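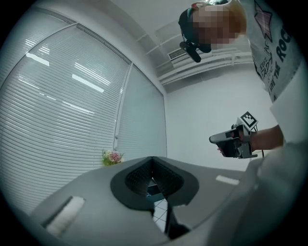

Hand-held gripper, padded finger, seen from the housing. A second unit with its marker tab is held over it.

Home Projects Notes Opinion Parts Contact

Build the Handle Before the Arm

Most people who start a manipulation project in a garage or a shared workshop buy the arm first. I think this is the wrong order, and I hold that view more firmly after a winter of building hand-held grippers at Plileck than I did when we began.

The usual argument for the arm is that it is the robot. Everything else is an accessory. You bolt it to a bench, you get the joints moving, and then you look for something useful to do with it. I have watched four members go through this. Each spent the money, got through the wiring and the firmware, produced a video of the arm waving, and stopped. The arm worked. There was no task for it, no data about any task, and an end effector that had come in the box and could hold a foam cube.

A hand-held gripper moves the hard questions to the front. It has the same fingers the robot will have, the same opening width, and a camera or a marker so that its position can be recovered later. A person does the work and the tool records it. If a finger can't pick up a spoon when a human wrist is steering it, no controller will fix that. You learn it in an afternoon, for the price of filament and a few fasteners.

Our current design is called Vlad, for reasons that predate me. The finger is a soft outline with a thick rim and a textured mesh on the inner face. Dorin Ursu wanted a solid pad. Roxana Hodoroagă wanted the rim to deform around the object. We printed both and ran 60 grasps with each on the same tray of kitchen items. The solid pad was better on flat things and worse on everything else. The rim won, and I would now start any household gripper from a compliant finger unless the objects are all sheet stock.

The foam on the housing deserves a sentence. Self-adhesive foam is the most underrated material in this kind of work. It takes up slop in a slot, keeps hard parts from knocking together, and can be peeled off when you were wrong. I have seen builders spend a week on a tolerance problem that a strip of it would have closed.

Tracking is where opinions divide. Printed square markers are old technology and they look crude next to anything that runs on natural features. I still prefer them for a first build. A marker fails in ways you can see: it is blurred, it is covered, or it is out of view. When Traian Buzatu moved his unit to a markerless tracker, he gained a cleaner tool and lost 13 sessions to drift that he didn't notice until he plotted the paths. He has since put the tab back on, and keeps the other method running beside it for comparison.

A marker does impose some discipline. The tab has to be stiff, the print has to be matte, and the mount has to return to the same place after it has been removed. Ours did not, for most of December. The tab sat on two screws in slotted holes, and every time the handle was opened for a repair the offset changed by a millimeter or two. Everything downstream looked like noise in the operator's hand. Pins solved it. Any mount that carries a measurement should locate on pins and use the screws only for clamping.

The strongest objection I have heard comes from Zainab Ogunleye, who builds arms and is good at it. Her point is that a hand-held tool flatters you. A human wrist has reach, speed and a sense of touch that a cheap arm does not, so the recorded motion may be one the machine can't repeat. She is right, and the problem is larger than most write-ups admit. Of the 2,456 short recordings on our drive, a good share include an elbow position that no bench arm of reasonable size could follow. We now run each path through a reach check against the arm we expect to buy, and throw out the ones that fail. It is dull work. It also told us that the arm we had nearly ordered from Closow was too short for our counter, before any money had left the account.

Her other objection is that people who start with the handle never get to the robot. I have less of an answer to that. Some won't. Lucian Cozma has been refining trigger linkages since before I joined and shows no interest in motors. His linkage is the best one we have, with almost no dead travel, and three other builds use it. I can't call that a failed project, though it is a strange robot.

Cost matters too, and mostly in the form of nerve. A printed handle can be dropped, sawn in half or given to a new member with five minutes of instruction. An expensive arm gets treated like a museum piece, and parts that people are afraid of don't get improved. The Vlad housing is on its ninth revision. The bench arm at Merkidside, where I used to work in the evenings, had the same gripper on it for as long as I was there.

My advice to anyone clearing bench space is to leave the arm in the catalog for now. Print two handles, one to use and one to take apart. Pin the marker mount. Write down the finger version with every recording, in the file itself and again on the part.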